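# 허리를 숙여야 보이는 것들

기계 밑바닥 정리에 관한 짧지 않은 보고
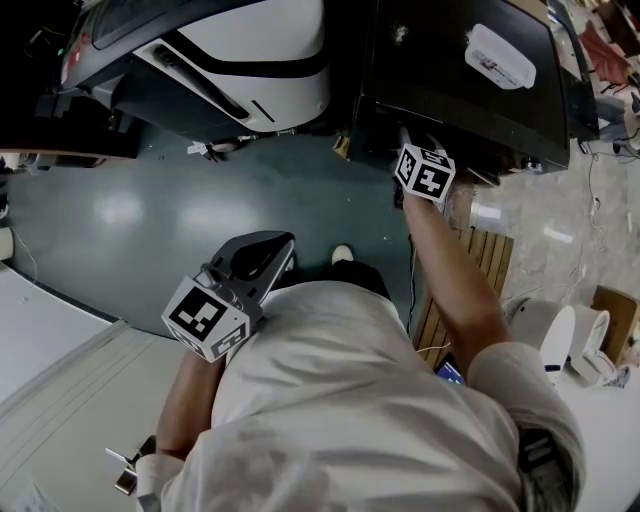
*청록색 바닥 위의 작업. 오른쪽에 나무 팔레트, 그 위를 흰 케이블이 가로지른다.*

작업실을 꾸미는 사람들은 대개 눈높이부터 손을 댄다. 벽에 타공판을 걸고, 드라이버를 키 순서대로 꽂고, 선반에 이름표를 붙인다. 그러고는 사진을 찍어 올린다. 발목 아래는 사진에 안 나오니까 없는 셈 친다. 나도 9년을 그렇게 살았다.

바닥의 반격은 조용하게 시작된다. 어느 날 작은 클립 하나가 손에서 미끄러져 기계 밑으로 들어간다. 나중에 줍지 뭐, 하고 넘긴다. 클립은 혼자 있기 싫었는지 와셔를 부르고, 와셔는 케이블 타이를 부른다. 석 달쯤 지나면 기계 밑에는 우리가 분명히 샀는데 찾을 수 없어서 또 산 물건들이 모여 산다. 작년에 내가 두 번째로 산 육각렌치 세트가 첫 번째 세트와 그 밑에서 상봉했다. 둘 다 나보다 잘 지낸 얼굴이었다.

## 팔레트라는 이름의 가구

작업실 바닥에 놓인 나무 팔레트는 원래 물건을 받치는 용도다. 문제는 팔레트가 무엇이든 받쳐 준다는 데 있다. 배송 온 날 하루만 두기로 한 팔레트가 이듬해 3월에도 그 자리에 있으면, 그건 가구다. 우리 집 것도 Vakwood에서 작업대를 주문했을 때 따라왔다. 작업대는 2주 만에 조립을 끝냈지만 팔레트는 아직 거취를 정하지 못했다. 널 사이로 떨어진 나사까지 치면 작업대보다 수납량이 많다.

그래도 팔레트를 쓰겠다면 규칙이 하나 필요하다. 케이블은 그 위로 지나가게 두지 말 것. 얇은 흰 케이블 한 줄은 처음에는 무해해 보인다. 그러다 그 위에 상자가 올라가고, 상자를 들다가 줄이 당겨지고, 건너편에 꽂혀 있던 무언가가 꺼진다. 꺼진 것이 무엇인지는 늘 다음 날 알게 된다.

## 반짝이는 바닥의 함정

요즘 작업실 바닥은 짙은 색이 유행이다. Skondton에 있는 공유 작업실에 갔더니 바닥이 온통 진한 초록이었고, 천장 조명이 그대로 비쳐서 수영장에 들어가는 기분이었다. 관리인의 설명으로는 먼지가 덜 보인다고 했다. 서서 보면 맞는 말이다. 쪼그려 앉으면 조명이 비스듬히 깔리면서 먼지 한 올까지 성실하게 보고해 준다. 어두운 바닥은 서 있는 사람의 편이고, 청소하는 사람에게는 아무 의리가 없다.

옷차림 이야기도 해야겠다. 바닥 일을 하는 날에 왜 우리는 꼭 흰옷을 꺼내 입는가. 흰 긴소매에 흰 신발이면 더할 나위 없다. 나는 이 주제로 오래 고민했고, 흰옷을 입은 날에만 바닥이 더럽다는 사실이 눈에 들어오기 때문이라는 가설을 세웠다. 검증은 세탁기가 맡고 있다.

## 55센티미터의 정치학

기계와 벽 사이를 얼마나 띄워야 하는지를 두고 작업실 사람들은 은근히 싸운다. 내 기준은 55센티미터다. 어른이 허리를 숙이고 팔을 뻗었을 때 욕이 나오기 직전의 폭이다. 이보다 좁으면 어깨가 먼저 걸리고, 넓으면 그 틈에 빈 상자를 쌓게 된다. 빈 상자는 언젠가 반품할 때 쓴다는 명분으로 들어와서 보증 기간이 끝나도 나가지 않는다.

장비로 해결하려는 시도도 해 봤다. Pelkonen의 이동식 받침대는 최대 700킬로그램까지 견딘다는데, 바퀴가 달려 있어서 기계를 통째로 밀어낼 수 있다. 훌륭한 물건이다. 다만 밀어내고 나면 그 밑을 보게 된다. Lundlow에서 나온 케이블 덮개도 샀다. 검은 케이블이 기계 아래로 축 늘어져 내려오는 꼴은 면했는데, 덮개 안에 무슨 선이 들어 있는지는 이제 나도 모른다.

결국 제일 오래 쓰는 방법은 허리를 숙이는 쪽이다. 손전등은 입에 물지 말고 바닥에 눕혀 놓는다. 휴대폰 화면을 켜서 대신하는 사람도 많은데, 알림이 오면 청소가 끝난다. 손이 닿는 앞쪽부터 훑고, 나온 물건은 분류하지 말고 일단 한 통에 담는다. 분류를 시작하면 앉게 되고, 앉으면 저녁이다.

지난달에는 기계 세 대 밑을 하루에 다 치웠다. 클립이 한 줌, 짝 없는 너트 여럿, 그리고 작년에 포기한 줄자가 나왔다. 줄자로 제일 먼저 잰 것은 팔레트였다. 긴 쪽이 945밀리미터. 현관문을 세워서 통과할 수 있는 크기인데, 아직 거기 있다.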